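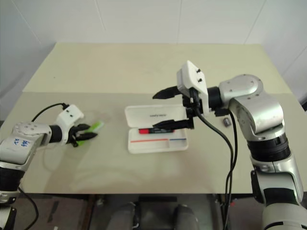
Re: [skimside-robots] pen case task

On 12th January the Flimholm team wrote:
> Are both arms needed for the pen case? And how many runs before
> the Ultunbridge meet?

Yes both — one pen per arm, thats the rule now. Case starts with the lid open. Aim for 200 runs, 27 done so far. Watch the cables over the front edge pls, keep feet clear.

Need 6 people for the next session, 8 if Bucur are comming too. Reply to the list not just me — rushing, more tonight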